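About Us

Costache is a contract handling and packing company in Brorkport. We put goods into trays, bags and cartons for customers who make them but have no room or staff to pack them. The company was started by Dinesh Naidu and Anca Coman in a rented unit behind the old bus depot, with one bench and a secondhand sealing machine. We now have 70 people on two shifts, and most of them live within a short drive of the plant.

For a long time all of our tray work was done by hand. It is light work, but it is the same movement over and over, and by the end of a shift people felt it in their wrists and shoulders. We had trouble filling those jobs and more trouble keeping people in them. Four years ago we started moving part of the tray work to robots, beginning with the items that are soft, uneven in shape and easy to crush.

How the work is done now

A new item starts at a table, well before it gets near a line. The arms practice picking it up and holding it next to a tray, and our operators watch how the fingers close. A grip that suits a box is no good for something that bends. Muthu Sastry runs this part of the plant. He packed trays here for 11 years before he moved over, and he still judges a grip by what his own hands would do.
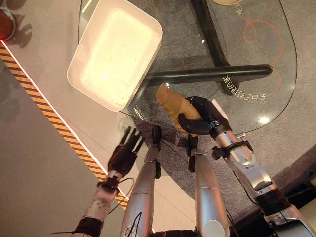 Grip work at the round table, with the tray set at an angle.

Nearly 50 items have been through the table so far. A few went back to hand packing and stayed there. We tell customers early when we think theirs will be one of them.

What changed for our people

No one was let go when the robots came in. We said so in writing before the first one was ordered, and the agreement is posted by the time clock. Of the 25 people who worked on trays then, most are still with us. Some became cell operators, some went to quality checks, and a few asked to stay on hand packing and did.

The jobs are different, and we won't pretend everyone liked that. There is more standing and watching, more writing things down, and less talk across the bench. Anca meets with each shift every month to hear what is going wrong. Two changes came straight out of those meetings: operators rotate every two hours, and any operator can stop a cell without asking a lead first.

Upkeep is also done in house. Dinesh Rao trains operators to look over the grippers at the start of each shift - fingers, cables, fittings - and to write up anything they would not want to run. The training takes six weeks, is paid at the full rate, and comes with a raise at the end.

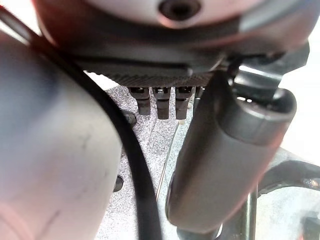
Gripper fingers and cable, seen close up.

Working with customers

Our longest-running customer is Nerov, a bakery supplier in Sastov. Their soft goods taught us most of what we know about handling things that don't hold their shape. If you have an item you would like us to try, send us a small batch and the tray you want it in. Muthu Naidu in customer service will set up a time, and you are welcome to come and watch.

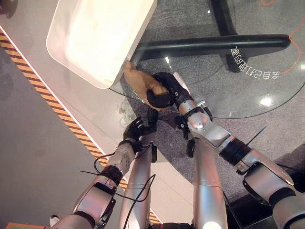

One hand holding, one hand free, at the corner of the tray.

Visits and jobs

We give plant tours in the spring and again in October. Closed-toe shoes are required, and we ask visitors to stay with their guide on the floor. Open positions are posted at the front office and on our jobs page. You don't need experience with robots to apply for an operator job. Most of our operators had none.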